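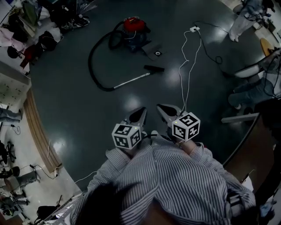
Vavari Residents' Forum – Building Care – Canister vacuum on the smooth floors

Toivo Honkanen (moderator)
Posted October 3, 2020

Residents are advised that the canister vacuum with the red lid is now available for the shared rooms on level 2. It is to be used on the smooth grey-green floors with the flat floor nozzle fitted to the metal wand. Please empty it after each use and return it to the cupboard beside room 301. Comments on the arrangement are welcome in this thread.

greyharbour
Thank you for the notice. I would ask that the management office reconsider the choice of a canister model. The hose is long and takes up a good deal of floor when it is laid out in a curve, and an upright would be easier to store. The former Jitix upright served us well for years.

m_azevedo_unit12
I must respectfully disagree with the previous poster. The Jitix unit could not get under the benches and it left grey marks along the skirting. A flat nozzle on a wand goes under furniture without anything having to be moved. The hose is a small price to pay.

greyharbour
The marks were caused by a worn wheel, which was reported in August and never replaced. I do not consider that a fault of the design.

Toivo Honkanen (moderator)
The wheel was reported and the part was no longer sold. The matter of the old unit is closed. I would ask members to keep to the present one.

linden_row
May I ask whether the nozzle has a brush setting? On a smooth floor the bristles should be down, as a bare plate tends to push crumbs ahead of it. I would also suggest that the floor be vacuumed before it is mopped – last month it was done the other way and the corners were left gritty.

Toivo Honkanen (moderator)
I will check the nozzle and post the answer here. The order of work is agreed: vacuum first, then mop.

ziston_tenant
Could the hose be hung on a hook and not coiled on the cupboard floor? Corrugated hose splits if it is bent sharply and left that way.

m_azevedo_unit12
I support the hook. I have a spare one and can leave it at the office.

greyharbour
I have no objection to the hook. My view on the upright stands.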